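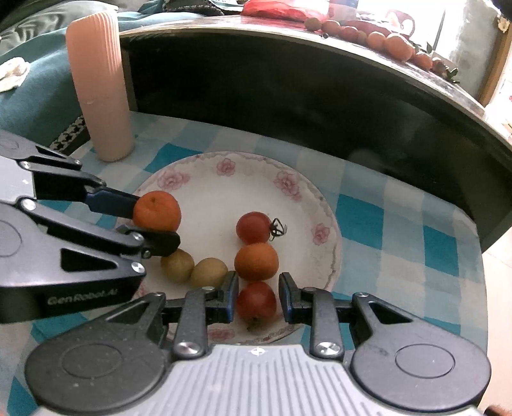

*Fig. 1. Fruit plate task, two hand-held grippers. One mandarin held above the plate, one cherry tomato between the open jaws.*

# Week 4 handout: what does a demonstration show?

Robot Learning, second-year option. Notes by Geetha Thomas, labs run by Gwion Pritchard.

Read this before the lab. It is a grumble in places, and you are welcome to argue with it.

## The claim

You will often read that a robot can "learn to tidy a table" from people doing the job with hand-held grippers. The person supplies the skill, a camera on the tool records it, and a policy is trained on the result. I accept the second part. The first and third need more care than they usually get.

Look at Fig. 1 again and ask what a policy could take from it. The jaws are open on either side of the tomato. Are they about to close, or have they just let go? A single image can't settle that. You need the frames before and after, and you need the jaw opening logged against the same clock. Last year two groups had the clocks out of step and spent April blaming the network.

## Things I don't believe yet

- **That more is better.** Group Tirari recorded 500 demonstrations and group Rajan recorded 42. On the plates they had practised with, Tirari did better. On a new plate both did badly, and I couldn't tell you which was worse.
- **That soft fruit is a test of touch.** Nothing in our logs measures force. If a tomato survives, we have learnt that it survived.
- **That two hands means cooperation.** One gripper holding a mandarin while the other is near a tomato may be two separate jobs done at once. To call it cooperation you must say what one hand needs from the other.
- **That the background doesn't matter.** A checked cloth, a bright window and more fruit behind the table all give the network something to latch on to. Change them and see what happens.

## Lab work

Work in pairs. Each pair records 18 demonstrations of moving fruit from plate to bowl, then trains using the Gitix scripts. Keep the defaults; I don't want to mark your tuning.

1. Write down what counts as success before recording anything. "Fruit in bowl" is too thin. Does a dropped mandarin that rolls in count?
2. Keep the failed attempts, in a folder of their own.
3. Test on the practised layout, then on one set out by another pair.
4. Report both results, with the number of tries for each.

The Pretent simulator will happily give you 1,000 trials overnight. You may include them, clearly marked, but they don't replace tries on the real table. Its fruit is perfectly round and never has a stalk.

## For the write-up

Two pages at most. State one thing your results do not show. Gwion will send back any report using the word "understands" without saying how you checked.

Bring questions on the clock problem to the lab, along with your logs.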